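Mug

A mug is a drinking vessel with a handle, used mainly for hot drinks such as tea, coffee and cocoa.
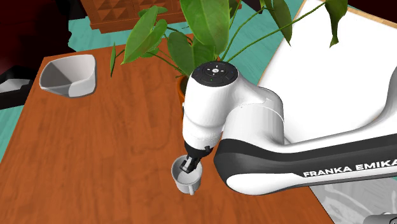
It is usually heavier than a teacup, has straighter sides and is used without a saucer. Most hold between 250 and 350 mL. Stoneware, porcelain and enamelled steel are the usual materials – the last is favoured for camping, as it doesn't chip through when dropped.

At the Murnunar pottery, which opened with 3 kilns, mugs were sold in 7 glaze colours. Its catalogue listed 757 patterns.

See also: Beaker, Stein, Teacup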